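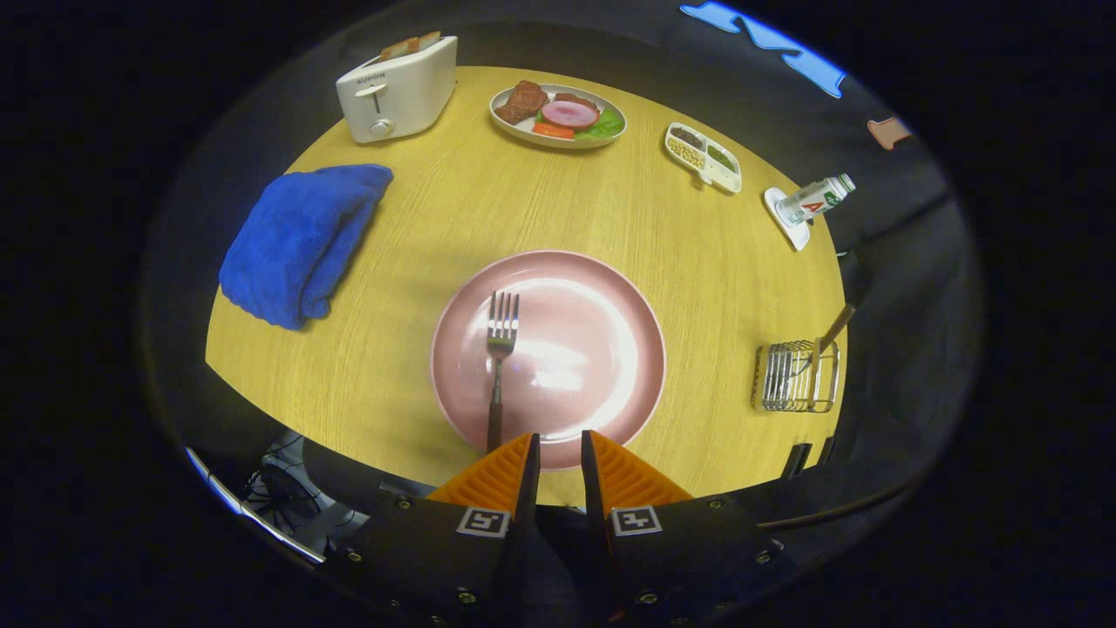

The engineer who ran the gripper comparison at Braneck would like it known that she did not want to run it. "We had a gripper that worked," she said. "Then someone came back from a trade show in December with a brochure."

The brochure was for soft ribbed fingers from Eltari, a small supplier that sells them in pairs and says they will hold nearly any household object. Braneck had been using flat hard pads on its hand-held units, the ones its people carry around to record how a task is done before an arm ever tries it. The question was whether to switch the whole stock over. She was given 950 dollars and told to find out.

I asked what she made of the claim about nearly any object. She laughed.

"Nearly is doing a lot of work there. They hold a towel very well. Everybody's fingers hold a towel very well. I could hold a towel with two spoons."

Cutlery is where she thinks the argument should be had. A fork lying flat on a plate gives a gripper very little to get under, and the plate is slippery. Her team logged 172 tries at lifting one by the handle, split between the two kinds of finger. The ribbed ones did better. She was willing to say that much and then spent ten minutes taking it back.

"They did better with the same two people holding the tool, and those two people had already decided they liked them. You squeeze a bit harder with the one you like. I don't know how you take that out, and the supplier's own report doesn't try."

She had also asked for the trigger force to be measured on every grasp. It was measured on five. The sensor kept dropping its connection, and the rest of the log has a blank column that she says bothers her more than any of the results.

The wide-angle camera got a kinder review, up to a point. It takes in the fingers and most of a table at once, so an operator doesn't have to keep backing off to show where things are. The price is that straight edges bend and the corners go dark, and she has yet to see proof that a model trained on those pictures handles the far side of a table as well as the near side. "People say the software sorts it out. Fine. Show me the far side."

What about the square markers under the fingers? Those are for tracking how far the grip is open, and she has no quarrel with them except that they get dirty and then the reading jumps.

Clelasis, the software Braneck uses to score its recordings, rated the ribbed set higher overall. She doesn't put much weight on it. The score rewards smooth motion, she said, and a person can move very smoothly while failing to pick up a fork.

Braneck has an offer for 2000 pairs on the table and the price holds until 2nd October. Her advice was to buy enough for one room, put them in the hands of people who haven't read the brochure, and get the force sensor fixed first. She hasn't had an answer. The sensor is still in a drawer.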